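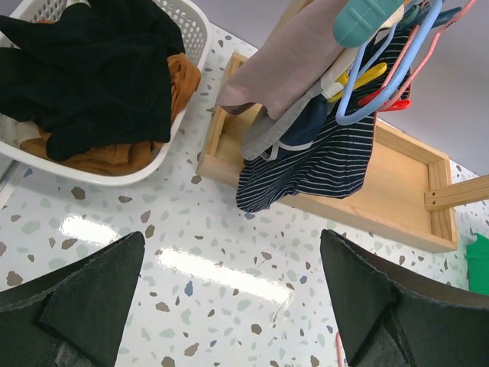
Photo: Brollham workshop, wrist camera

Cell 2: new finger pads and a second look at the hangers

The laundry cell at Brollham was down for most of a week in September so the gripper could be stripped and the pads replaced. It has been running again since then, and several of you have asked what was changed, so the main points are set out below.

The fingers had been on their original covers since the cell was moved over from Falivville. The covering is a soft, dark material in layers, glued to the wedge. It grips cloth well and does not snag knitwear. The trouble is at the edges, where the layers meet. They start to fray, the fray picks up lint, and after a while a finger holds on to a sock when it has been told to let go. Our old rule was to change pads when somebody complained. The new rule is every 4000 picks, or sooner if a layer lifts far enough to get a fingernail under it. A little fluff along the edge is allowed.

Changing a pair takes one person less than an hour. Park the arm in the service position, lock out the cell, and take both fingers off even if only one looks worn. A new pad is slightly thicker than an old one, and a mixed pair closes off center. Scrape the old glue back to clean metal, press the new pad on, clamp it and leave it overnight. The next morning, run the zero routine before anything else. Twice this year the zero was skipped, and both times the arm spent the morning pinching air beside the basket.

Clothes straight out of the basket are the easy part of the job. Hangers are harder. Plastic ones lock into each other by the hooks, and when the arm lifts a shirt it can bring up two or three more hangers with it. The coated wire ones are worse in a different way. They are thin enough to slip between the pads, and once one has been pulled out of shape the software no longer finds the shoulders where it expects them.

We made three changes for this. The closing force for thin objects went up a step in the Werkine controller, under the "narrow" profile. The opening before a wire pick was made wider so the fingers do not knock the hanger on the way in. And the approach now comes in toward the neck, where the wire is twisted and there is more to hold. 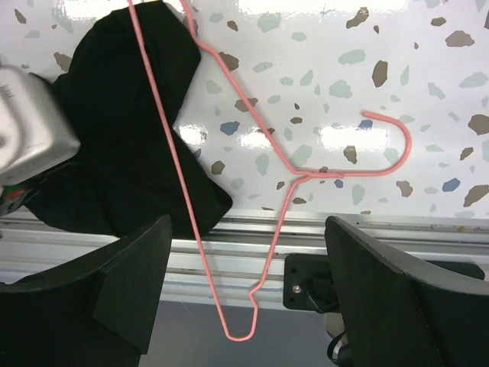 Iwasaki asked whether bent hangers should just be thrown out before a run, and said that at Falivville they had kept a bin by the door for that and had fewer stops. It is a fair point. For the daily runs we will do the same. For the weekly test the bent ones stay in, as they are the quickest way to find out whether the narrow profile has drifted.

The floor pattern has also caused some discussion. The speckled finish is shiny, and glare from the ceiling lights shows up in the wrist view as bright streaks. The exposure setting has been lowered and the limit for ignoring bright patches is now 800 on the controller's own scale. Please do not change either one to make the picture look nicer on the monitor. If the lights are altered, note it in the log and tell whoever is running the cell next.

Cables need a look too. Check each loop near the rail and the brackets at the start of a shift and make sure it can move without rubbing. Screws on the brackets get a quarter turn check at each pad change. Do not use thread lock on them. The last person who did cost us a bracket.

Current intervals, also taped inside the cabinet door:

Wipe pads with a dry brush: every 300 picks
Check finger alignment: every 2000 picks
Replace pads, both sides: every 4000 picks
Zero routine: after any work on the fingers

Spare pads are in the second drawer, in pairs. There are enough for the winter. If you take the last pair but one, write it on the order sheet, as the supplier is slow and the glue has to be ordered separately.

The pick counter was reset when the cell came back up, so ignore any total in the log from before that.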